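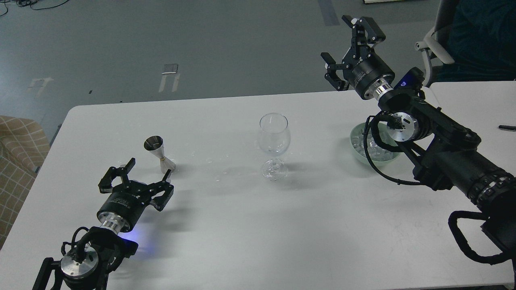
Home bar questions I get all the time

I've been running the Floncombe home bar evenings for a good while now, and the same questions land in my inbox every week. So I've put the answers on one page. If yours isn't covered, write to me and I'll add it (I usually do the updating on a Friday, with a drink beside me, so forgive the typos).

What do I need to get started?

Less than the shops want you to think! A jigger, a glass you like drinking from, a bowl for ice and something to stir with. That will get you through a whole evening of spritzes, highballs and anything built straight in the glass. Buy a shaker when you find yourself wanting a sour, and not before. My first one sat in a cupboard for two years.

Why do you go on about jiggers so much?

Because free pouring ruined more of my drinks than bad recipes ever did. I'd pour by eye, love the first one, and then the second would taste like something you'd clean a window with. A jigger fixes that in one go.

Which end is which?

On most double-cone jiggers the bigger cup is the full measure and the smaller one is a half or three quarters of that, but please check yours. There's no rule the makers all stick to. Fill each end with water and tip it into a kitchen measuring cup, then write the amounts on a bit of tape inside the cupboard door. Mine has a gold-colored band around it and people always ask if the band is a fill line. Nope, it's decoration. You fill to the brim, or to a line on the inside if there is one.

Can I really serve everything in a wine glass?

Pretty much, yes. A stemmed glass with a tulip-shaped bowl is great for a spritz, fine for a gin and tonic and perfectly OK for a small stirred drink. The stem keeps your warm hand away from the cold part, and the bowl has room for ice. I own four proper coupes and they come out at New Year. The wine glasses come out every time.

How do you lay out the table?

Small and simple. I like a plain table with nothing on it that isn't part of the drink, and I keep the glass in the middle where I can reach it from either side. White is lovely for this, you see every drip before your sleeve finds it.
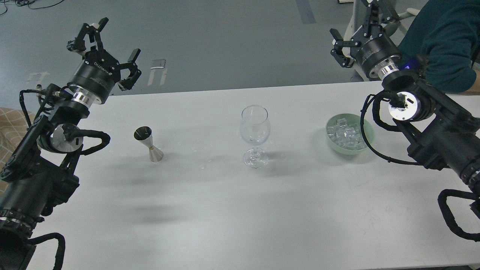 The jigger standing on the white table, with a few drops of water near the middle.

How do you deal with the drips?

With a folded dish towel over my shoulder and very low standards. Ice is wet, you're going to get drops on the table, and if you stop to wipe each one you'll never make a drink. I do one wipe between rounds. Wood is another story: put a tray down, or you'll have rings by January.

How much ice should I make?

More than that. No, more. For an evening with a few friends I start freezing trays two days ahead and empty them into a bag as they set. Then I bring it to the table one shallow bowl at a time – a small bowl means you refill it often and nobody ends up scooping slush. A pale or see-through bowl looks pretty with ice in it too, if you care about that sort of thing (I do).

Why are my ice cubes cloudy?

Mostly trapped air and minerals. Boiling the water first helps a little. Freezing slowly in an insulated box helps a lot more, but it takes up half the freezer and my family has opinions. Cloudy ice chills a drink just fine.

Do I chill the glass?

If there's space in the fridge, sure. Otherwise fill it with ice and a splash of water while you measure everything else, swirl, and dump it out. I picked that one up from Ingegerd Lindqvist, who taught the very first class I went to and was terrifying about lukewarm glassware.

How do I clean a metal jigger?

Hot water, a drop of dish soap, and a soft cloth pushed right down into both cups. Dry it straight away or you'll get water spots. Syrup loves to hide in the point of the cone, so give that an extra swipe. And rinse it between a sticky ingredient and a clear one, even mid-drink.

Do you have an alcohol-free class?

Yes! It runs for 90 minutes and it's become my favorite one to teach. Same tools, same measuring, lots of citrus and tea. Bring your own glass if you have one you're fond of.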